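회사 소개

히르칸스는 남의 잔치에 쓸 물건을 빌려드리는 회사입니다. 식탁보, 냅킨, 접시, 잔, 의자, 그리고 잔치 당일 아침에야 없다는 걸 깨닫게 되는 자잘한 것들을 취급합니다. 돌잔치, 칠순, 소규모 결혼식, 출판기념회, 동창회, 개업식에 물건이 나갑니다. 이혼 기념 파티에도 두 번 나갔는데, 두 번 다 설거지 상태가 아주 훌륭하게 돌아왔습니다.

홈페이지에 회사 소개가 있어야 한다는 말을 들은 지는 오래되었습니다. 거래처에서도 그러고, 은행에서도 그러고, 견적서를 받은 신랑 어머님께서도 "어떤 회사인지 알 수가 없다"고 하셨습니다. 그래서 씁니다. 신랑 어머님께서 읽으시기에 조금 길 수도 있습니다.

이름에 대하여

히르칸스(Hirkance)는 무슨 뜻이냐는 질문을 가장 많이 받습니다. 뜻은 없습니다. 원래 상호는 클룬스카(Clurnska)였고 그 역시 뜻이 없었습니다. 창업자 나자레노 파리시가 등록 창구에서 뜻이 있는 이름을 여섯 개 냈다가 전부 이미 누가 쓰고 있다는 대답을 듣고, 뒤에 줄이 길어지자 즉석에서 지어냈다고 합니다. 본인은 폴란드어처럼 들려서 믿음직할 줄 알았다고 하는데, 폴란드 손님이 오셔서 그런 말은 없다고 알려주셨습니다.

클룬스카라는 이름으로 네 해를 영업하는 동안 전화로 상호를 한 번에 알아듣는 분이 드물었습니다. 세금계산서에는 '클론스카', '글룬스타', '클린스카이'가 골고루 찍혀 왔고, 마지막 것 때문에 에어컨 청소 문의가 꾸준히 들어왔습니다. 결국 이름을 바꾸기로 했습니다. 바꾼 이름이 더 나은지에 대해서는 직원들 의견이 갈립니다. 요즘은 '허리칸스'로 물리치료 예약 문의가 옵니다.

클룬스카라는 이름은 버리지 않고 세탁실에 붙여두었습니다. 그래서 저희 배송 전표에 '클룬스카 입고'라고 적혀 있으면 세탁실에 들어갔다는 뜻입니다. 외국에 보낸 것이 아닙니다.

시작

나자레노 파리시는 식탁보 다리는 일을 하던 사람입니다. 호텔 연회장 지하에서 오래 일했고, 한국에 와서도 호텔 연회장 지하에서 일했습니다. 그가 보기에 두 나라의 지하는 온도와 소음이 똑같았고 점심밥만 달랐습니다. 밥은 이쪽이 낫다고 합니다. 이 말은 면접 때마다 하므로 입사하실 분은 처음 듣는 표정을 준비하시기 바랍니다.

지하 근무가 끝날 무렵 호텔에서 낡은 식탁보를 폐기한다고 하기에 그중 쓸 만한 것을 헐값에 사들였습니다. 처음에는 팔 생각이었습니다. 그런데 집에서 잔치를 치르는 사람들은 큰 식탁보를 사고 싶어 하지 않았습니다. 하루만 쓰고 돌려주고 싶어 했습니다. 얼룩을 직접 빼고 싶어 하지도 않았습니다. 파리시는 얼룩 빼는 일이라면 자신이 있었고, 사실 그 일밖에는 자신이 없었으므로 사업의 방향은 비교적 쉽게 정해졌습니다.

첫 주문은 옆집 할머니의 팔순이었습니다. 12월 12일이었고 눈이 왔습니다. 식탁보 네 장을 들고 계단을 내려가다가 한 장을 눈밭에 떨어뜨렸고, 다시 올라가서 다리느라 상차림이 늦어졌습니다. 할머니께서는 괜찮다고 하셨지만 할머니의 큰따님은 괜찮지 않다고 하셨습니다. 저희는 그날을 창립기념일로 삼고 있습니다. 해마다 그날은 쉬지 못합니다. 연말이라 주문이 많습니다.

지금의 히르칸스

현재 여덟 명이 일합니다. 세탁과 다림질에 셋, 배송에 둘, 상담과 견적에 둘, 그리고 파리시입니다. 파리시의 직함은 대표인데 하루 대부분을 다리미 앞에 서 있고, 대표에게 결재를 받으려면 세탁실로 가야 합니다. 종이로 된 서류는 습기를 먹어 쭈글쭈글해져서 돌아옵니다. 그것을 다시 다려서 주기도 합니다.

창고는 시내에서 버스로 들어오는 두미트레스쿠 상가 건물 1층에 있습니다. 두미트레스쿠(Dumitrescu)는 건물 이름입니다. 건물주의 성도 아니고 건축가의 성도 아니며, 관리사무소에서도 모른다고 합니다. 1층에 저희가 있고 2층에 당구장이 있고 3층은 늘 다음 달에 들어온다는 치과 자리입니다. 주차는 건물 뒤쪽에 하시면 됩니다. 앞쪽에 하시면 당구장 사장님이 내려오십니다.

보유 품목

식탁보는 71종이 있습니다. 색이 그만큼 있다는 말은 아닙니다. 흰색만 해도 눈처럼 흰 것, 우유처럼 흰 것, 오래된 책처럼 흰 것, 본래 흰 것이었으나 지금은 아이보리라고 부르기로 합의한 것이 따로 있습니다. 손님들께서는 대개 목록을 끝까지 넘겨보신 다음 "그냥 흰색이요" 하십니다. 저희는 그때부터 어느 흰색인지 여쭤보아야 하고, 상담 전화가 길어지는 이유가 여기에 있습니다.

의자는 500개입니다. 접이식이고, 품명은 코코다인(Kokodine)입니다. 만든 회사는 없어졌고 의자만 남았습니다. 등받이가 조금 뒤로 누워 있어서 축사가 길어지면 어르신들이 주무십니다. 축사가 긴 집안에서는 이 의자를 다시 찾으십니다. 펴는 방법에 요령이 필요한데, 앉는 판을 먼저 누르면 손가락이 끼고 등받이를 먼저 당기면 끼지 않습니다. 의자마다 스티커를 붙여두었지만 스티커는 접힌 상태에서는 보이지 않는 곳에 있습니다. 붙이고 나서 알았습니다.

접시는 흰 것과 테두리에 남색 줄이 있는 것 두 가지입니다. 금테 접시를 찾는 분이 많으셔서 한때 들여놓았으나 전자레인지에 넣으시는 분도 그만큼 많으셨습니다. 지금은 없습니다.

잔은 물잔, 포도주잔, 맥주잔, 소주잔이 있습니다. 소주잔은 가장 많이 나가고 가장 적게 돌아옵니다. 가져가신 분들께 드리는 말씀인데 낱개로는 짝이 안 맞으니 편하실 때 우편으로 보내셔도 됩니다. 착불도 받습니다.

그 밖에 촛대, 꽃병, 이름표 꽂이, 케이크 칼, 국자, 방명록 받침, 아기 의자, 우산꽂이가 있습니다. 우산꽂이는 비가 안 오는 날에는 아무도 빌리지 않고 비가 오는 날에는 모두가 빌리려고 하십니다. 저희에게 우산꽂이는 세 개뿐입니다. 일기예보를 보시고 미리 전화해 주십시오.

하지 않는 일

음식은 하지 않습니다. 음식까지 맡아달라는 부탁을 자주 받고, 그때마다 파리시가 직접 파스타를 삶겠다고 나서서 직원들이 말립니다. 딱 한 번 말리지 못한 적이 있습니다. 그날 나온 양을 생각하면 하객이 두 배는 왔어야 했습니다.

사회도 보지 않습니다. 축가도 부르지 않습니다. 배송 담당 직원이 목소리가 좋다는 소문이 있는 모양인데 본인이 원하지 않습니다.

풍선은 취급하지 않습니다. 헬륨 가격이 오른 뒤로 그렇게 되었다고 말씀드리고 있지만, 세탁실 직원 한 분이 터지는 소리를 무척 싫어하는 것이 더 큰 이유입니다. 가격 이야기는 핑계로 쓰기 좋아서 그대로 두었습니다.

손님 사이의 중재도 하지 않습니다. 신랑 댁에서는 원탁을, 신부 댁에서는 긴 탁자를 원하실 때 저희 쪽에 전화를 돌려가며 "그쪽에서 안 된다고 했다고 해주세요" 하시는 경우가 있습니다. 저희는 둘 다 됩니다. 거짓말은 못 합니다. 다만 전화를 조금 늦게 받아드릴 수는 있습니다.

얼룩에 관하여

저희 회사의 중심 기술은 얼룩입니다. 정확히는 얼룩을 빼는 일인데, 세탁실에서는 그냥 얼룩이라고 합니다. "오늘 얼룩 많아?" 하고 물으면 바쁘냐는 뜻입니다.

가장 흔한 것은 김치 국물이고 그다음이 포도주, 그다음이 촛농입니다. 김치 국물은 시간과의 싸움이라 당일에 돌아오면 거의 빠지고, 사흘 지나서 돌아오면 무늬로 남습니다. 포도주는 소금을 뿌려두시는 분이 많은데 뿌리지 마시고 그냥 접어서 보내주십시오. 소금이 굵으면 다림질할 때 드륵드륵 소리가 나고 그 소리를 들으면 파리시가 이탈리아어로 말하기 시작합니다.

촛농은 긁지 마십시오. 숟가락으로도, 카드로도, 손톱으로도 긁지 마십시오. 특히 얼음을 올려놓고 긁으라는 글이 인터넷에 돌아다니는데 그 글을 쓴 분은 저희 식탁보를 빌리신 적이 없는 분입니다.

크레용은 돌잔치에서 나옵니다. 돌잡이에 크레용을 올리는 댁이 생겼기 때문입니다. 아기가 크레용을 잡으면 다들 박수를 치시고, 저희는 그 박수가 끝난 뒤의 일을 맡습니다.

얼룩으로 보증금을 깎은 적은 없습니다. 구멍은 깎습니다. 담뱃불 구멍이면 식탁보 값을 다 받고, 다리미 자국이면 받기는 받되 세탁실에서 위로의 말씀을 전해드립니다. 집에서 직접 다려 보내시는 마음은 압니다만 그러지 않으셔도 됩니다.

직원이 되는 법

일 년에 한 번쯤 사람을 뽑습니다. 누가 나가서가 아니라 허리가 아파서 자리를 옮기는 분이 계시기 때문입니다. 세탁실에서 배송으로, 배송에서 상담으로 가는 길이 있고, 상담에서 세탁실로 되돌아간 분도 한 분 계십니다. 전화보다 증기가 낫다고 하셨습니다.

이력서에 사진은 필요 없습니다. 면접에서는 냅킨을 한 장 드리고 접어보시라고 합니다. 예쁘게 접는지 보는 시험은 아닙니다. 시험이라고 말씀드리면 다들 백조를 접으려고 하시는데, 저희는 백조를 쓰지 않습니다. 네모나게 접고 모서리가 맞으면 좋습니다. 점심은 같이 먹습니다. 앞에서 말씀드린 밥 이야기를 이때 듣게 됩니다.

수습 기간은 석 달입니다. 첫 달에는 의자를 폅니다. 둘째 달에는 의자를 접습니다. 셋째 달이 되면 흰색을 구분할 수 있게 되고, 그때부터는 집에 있는 와이셔츠가 전부 다른 색으로 보인다고들 합니다. 이 증상은 회복되지 않는 것으로 알려져 있습니다.

손님의 말씀

좋은 말씀만 골라 싣는 것이 관례라고 하나 들어온 대로 몇 줄 옮깁니다.

"식탁보가 우리 집 커튼보다 좋아서 기분이 상했습니다."
"의자에서 아버님이 주무셨어요. 평소 잠을 못 주무시는 분이라 온 가족이 조용히 밥을 먹었습니다."
"배송 기사님이 노래를 안 해주셔서 아쉬웠습니다."
"상담이 길어요. 흰색이면 흰색이지."
"접시가 한 장 모자라게 왔다고 화를 냈는데 저희 집 개수대에 있었습니다. 죄송합니다."

마지막 손님께는 괜찮다고 답장을 드렸습니다. 저희도 그 접시를 열심히 찾고 있었습니다.

정기 휴무와 그 밖의 사항

10월에 한 주를 닫고 재고를 셉니다. 결혼식이 몰리는 달에 문을 닫는 것이 현명하냐는 지적을 해마다 받는데, 창업 첫해에 마침 그때 한가했던 것이 그대로 굳었습니다. 바꾸자는 안건은 매년 나오고, 매년 재고를 세느라 논의할 시간이 없습니다.

예약은 행사 두 주 전까지 해주시면 편안하고, 사흘 전까지 해주시면 가능하며, 전날 밤에 해주시면 파리시가 직접 받습니다. 이때는 흰색을 고르실 수 없습니다.

배송은 시내에 한합니다. 시외는 거리에 따라 따로 말씀드립니다. 섬은 한 번 가보았습니다. 식탁보는 무사했으나 직원이 뱃멀미를 하여 다시 가지 않기로 했습니다.

엘리베이터가 없는 건물 4층 이상은 의자를 쉰 개까지만 올려드립니다. 그 이상이면 앞마당을 권합니다. 비가 올 경우에 대해서는 위의 우산꽂이 항목을 참고해 주십시오.

반납하실 때 접시는 음식만 털어주시면 됩니다. 씻어서 보내셔도 어차피 다시 씻습니다. 섭섭해하지 마십시오. 호텔에서 배운 버릇입니다.

찾아오시는 길

두미트레스쿠 상가는 136번 버스 종점에서 내려 오던 방향으로 조금 되돌아 걸으시면 나옵니다. 종점 바로 앞 정류장이 더 가깝지만 기사님이 그냥 지나치실 때가 있습니다. 당구장 간판이 크고 저희 간판은 작습니다. 세탁실에서 나오는 증기를 보고 오시는 편이 빠르고, 여름에는 증기가 잘 안 보이니 당구장 간판을 보고 오십시오.

식탁보 견본은 창고에 와서 만져보실 수 있습니다. 손은 씻고 만져주시면 고맙겠습니다. 입구 왼쪽에 세면대가 있고 비누는 파리시가 고른 것이라 향이 좀 진합니다.

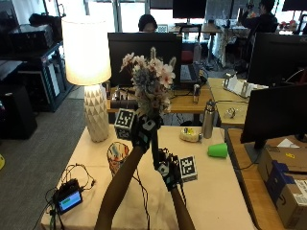
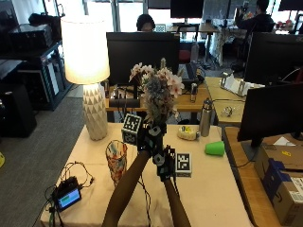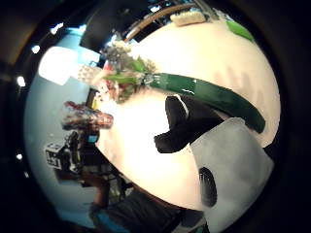
연분홍 꽃이 섞인 꽃다발과 탁자

문의는 전화가 가장 빠릅니다. 이메일도 받지만 세탁실 컴퓨터로 들어오기 때문에 다림질이 끝난 뒤에 읽습니다. 팩스도 있습니다. 팩스로 들어온 주문은 지금까지 한 분에게서만 왔고, 그분을 위해 계속 켜두고 있습니다.

히르칸스
두미트레스쿠 상가 1층
대표 나자레노 파리시
세탁실(클룬스카)은 뒷문으로 들어오십시오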